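Kapitel 6
Dünn, leicht, reißfest: Die Welt der Polyethylene

Wer im Supermarkt eine Tüte von der Rolle zieht, hält ein kleines Wunder der Chemie in der Hand! Die Folie ist dünner als ein Haar und trägt trotzdem ein ganzes Kilo Äpfel. Wie kann das sein, wo doch das Molekül dahinter aus nichts anderem besteht als aus Kohlenstoff und Wasserstoff?

Genau darum geht es in diesem Kapitel. Ausgangsstoff ist das Ethen, ein farbloses Gas mit einer Doppelbindung. Öffnet sich diese Bindung, können sich Tausende Ethenmoleküle zu einer langen Kette verknüpfen, und aus dem Gas wird ein Feststoff. Diese Reaktion kennen Sie schon aus Kapitel 5 als Polymerisation. Neu ist jetzt die Frage, wie die Ketten zueinander liegen, und die ist mindestens so spannend wie die Reaktion selbst.

Verzweigte Ketten lassen sich schlecht packen. Es entsteht Polyethylen niedriger Dichte (PE-LD): weich, dehnbar, ziemlich durchsichtig. Kaum verzweigte Ketten rücken dagegen eng zusammen und bilden kristalline Bereiche. Das Ergebnis, PE-HD, ist steifer und milchig trüb, und als dünne Folie knistert es beim Anfassen. Probieren Sie es aus: Sammeln Sie zu Hause verschiedene Folien, und achten Sie auf das Geräusch (Ihre Ohren sind ein erstaunlich gutes Messgerät!).

Im Werk Ondrejka haben wir den Verfahrenstechniker Eusebio Tamayo besucht. Seine Blasfolienanlage läuft über 12 Stationen, und man könnte stundenlang zusehen, wie sich aus der Schmelze ein schimmernder Schlauch aufbläht. Sein Bericht steht auf Seite 31.

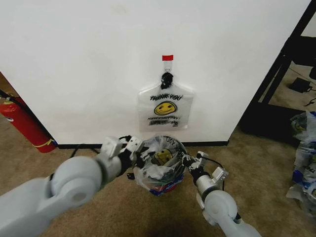 Abb. 6.1 Durchscheinende Kunststofftüte mit Aufdruck

Auch das Bedrucken hat es in sich. Polyethylen ist unpolar, Druckfarbe perlt darauf leicht ab. Erst eine Vorbehandlung mit elektrischer Entladung bringt polare Gruppen auf die Oberfläche, an denen die Farbe haftet. In Versuch 17 prüfen Sie das mit einem Wassertropfen selbst nach.

Vorwissen: Doppelbindung, Van-der-Waals-Kräfte, Polarität
Material für die erste Stunde: Folienreste, Schere, Pipette, Lineal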